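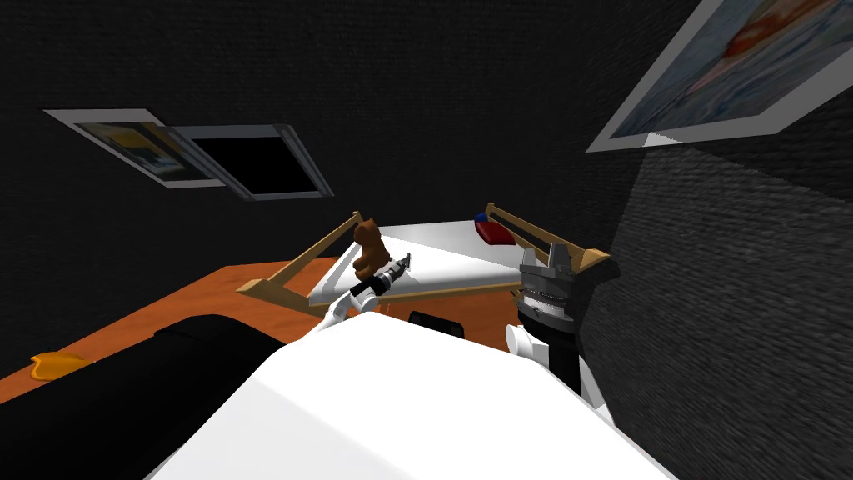
Zastano is a sim pack for two-arm robots, and this page gets you from install to a first run in the bedroom room. Takes 20 minutes if the download behaves. Load Bedroom first, skip Kitchen for now. Head view should come up with a teddy bear on the mattress and the left gripper close by it — if you get that, the scene files are fine. Black screen means the room pack didn't unpack. Delete the folder, run it again.

Step 1. Wrist views
Press W to switch. Open the grippers all the way before you do anything else, the default is half closed and it messes up the zero.
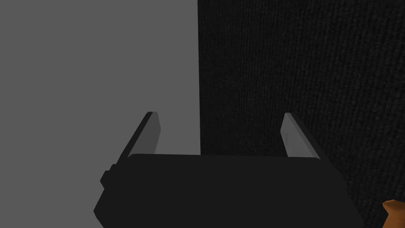 Wrist view, fingers open, nothing in the grip.

Set zero here. Save. It dosen't autosave, Inese Kivi at Clukus has a ticket open on that.

Step 2. Flat objects
Cards are the hard ones. Come in slow, keep the fingers wide, stop above the floor and check your angle. Turn the wrist to match the long side of the card before going down. Step size 2 works for me, 8 is way too jumpy.
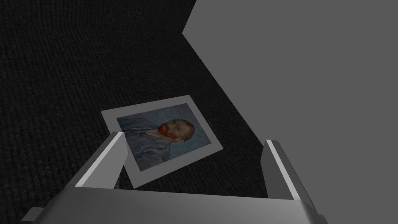
Open gripper over the portrait card on the carpet.

Miss it? R resets the object only. Shift+R resets the whole room and you lose your zero, ask me how I know.

Step 3. Reach over the bed 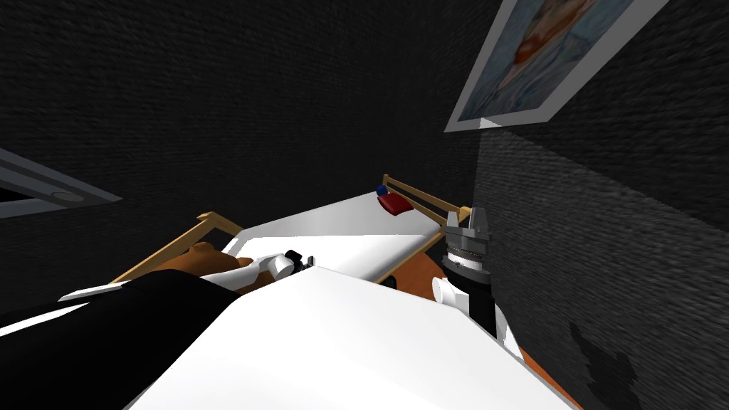

Speed limit goes on before this one. Settings, Arms, Limit, then apply to both sides — the right arm has its own box and its easy to miss. Left arm does the reaching here, with its gripper just over the person on the mattress, so bring it down in small steps. Keep the right one up by the wall till you're done. Hit Stop once to test it, then carry on.

Price is 1,430 credits for the full room set, Bedroom alone is in the trial. Worth it if you need the wrist views. Grasp notes for the Fistow plug-in go up Wednesday.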